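The Fimutwood Activity Board Is Ready

Fimutwood Toy Library newsletter, Wednesday, August 4, 2021

Regular borrowers will remember the old peg board, the one with the chewed corner and the two holes that had worn so wide the pegs lay down in them like tired dogs. It went out 347 times before we retired it (we checked the cards!) and there has been a steady stream of people at the desk asking when it would be back. Well, it isn't coming back, but we have something much better. The new board is finished, it's on the table, and I have been grinning about it all week.

It's a flat white board with white fixtures set out across it and bright blue parts that go with them. That's the whole colour scheme, and I love it. We talked for ages about doing a rainbow version, and I was very much on the rainbow side until I saw the blue against the white. Your eye goes straight to the bits you can pick up.

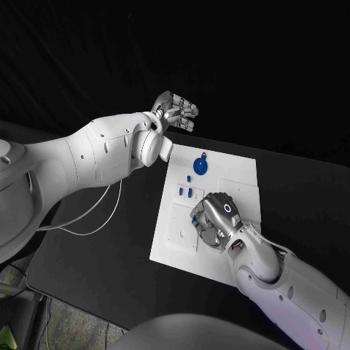
The layout was drawn up at Prunda, the small design studio above the bakery, and it went through a lot of paper before anyone made a thing. The first plan had everything in tidy rows. It looked lovely and it was dull to use, as the same movement got you from one end to the other. The later plans mix things up, so you might be fitting a little peg and then find yourself dealing with a bigger round piece that wants a completely different grip.

The pegs are my favourite part. They're small, short and properly fiddly, and getting one to stand up where it should gives you a ridiculous amount of satisfaction for something so simple. I sat down to try it for a minute and my tea went cold. A few adults at the test morning had the same trouble giving it up, and one very patient four-year-old had to ask for her turn twice.
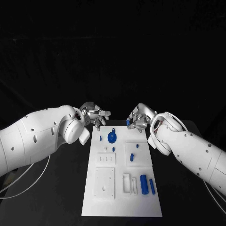
Please don't be fooled into thinking it's only for little ones, either. We've had requests for years from borrowers who want something for stiff hands or for getting a pinch grip back after an injury, and the old board was never much good for that. This one asks you to pick up, turn, line up and let go, and you can make it as easy or as hard as you like. Try it with your other hand. Try it with your eyes shut – I got nowhere at all, but my niece was very good at it.

There's been some debate about where to start. I like to get the round blue piece sorted first and leave the pegs until last, the way some people do the edges of a jigsaw. Others do the pegs straight off while their fingers are fresh. Both camps feel strongly. If you come up with a third way, write it in the notebook that travels with the board, and add your best time if you're the timing sort. The page for that is already filling up. 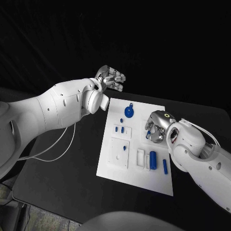
A word on setting up at home. Lay the board flat on a steady table, the darker the better if you have the choice, because a blue peg that rolls off onto a dark top is still easy to spot, while on my patterned tablecloth it vanishes. A plain cloth does the job too. Leave a bit of elbow room on both sides and sit close enough that you're reaching over the near edge comfortably. If you're sharing, sit at opposite sides and pass parts across the middle, which turns it into quite a different game.

Keep an eye on the small parts around babies and dogs. They are exactly the size you'd worry about, and we'd like this set to stay whole for longer than the last one did. Wipe everything with a damp cloth before it goes back in the bag and dry it well. No dishwashers, please!

The money came from the winter raffle, which brought in a wonderful $828, with the rest put in by the Sotiropoulos hardware store on the corner. Thank you to everyone who bought a ticket, and to everyone who bought a second one after losing the first.
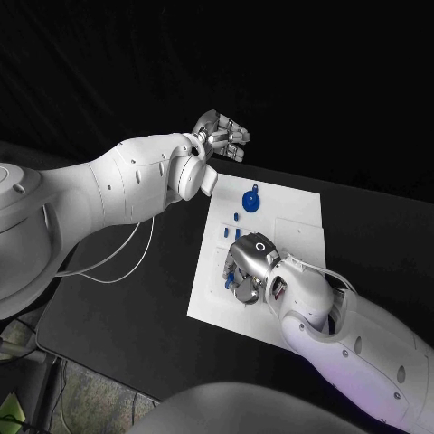 Borrowing the board

Loans are for 3 weeks and start from this Saturday. It counts as one large item on your card. There's a refundable deposit of $49, and lost pegs can be replaced at the desk for a small charge.

Bookings are open now, either at the desk or through the Fikano page where you reserve everything else. If it shows as out, put your name on the waiting list and we'll ring you when it's in.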